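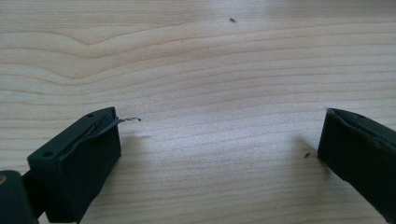
Shared workshop builds its own hand-held gripper, plans free to all

Home News Projects Workshop hours Contact

CLURNIA, June. For immediate release.

Members of the Clurnia shared workshop have finished Gevoser, a two-fingered gripper you hold in your hand and work over a table. Plans go online this month. Free to copy, free to change.

Built on evenings over 5 months. Two fingers, dark, blocky, screw holes in the top so they come off without a fight. The point of it: show an arm how to pick things up by doing it yourself first. The arm, called Mornotik, is still in bits on the next bench and will be the second half of the project.

"We wanted something a person could make at home with a drill and a bit of patience," said Wagner Lins, who leads the build. "The first fingers were rubbish. Too smooth, everything slid out. We're on version 29 and I'd still change the hinge."

Finger work is done over a bare, pale wooden table. Plain top, dark fingers, easy to see what the grip is up to. A thin dark strip runs along a slot in one finger and curls out past the tip. Its end looks frayed. Trimming and fixing the strip is on the jobs list before the plans are frozen, along with a cleaner edge on the slot.

What's in the download:
- drawings for both fingers and the base
- parts list, with swaps for anything hard to get hold of
- build notes, warts and all
- the Xavier software, which logs each grip and plays it back

Xavier has 3000 practise grips stored so far, mostly corks, pegs and teaspoons. Teaspoons remain a problem.

The workshop will hold 2 open evenings in June, both from 7pm. Bring a small object you'd like picked up. No soldering needed, no booking, tea provided. Under-16s welcome with an adult. Anyone wanting to build there own gripper can use the benches on the night, tools are shared so please put them back.

Press welcome at either evening. Interviews with Wagner Lins on request, ask at the workshop desk.

ENDS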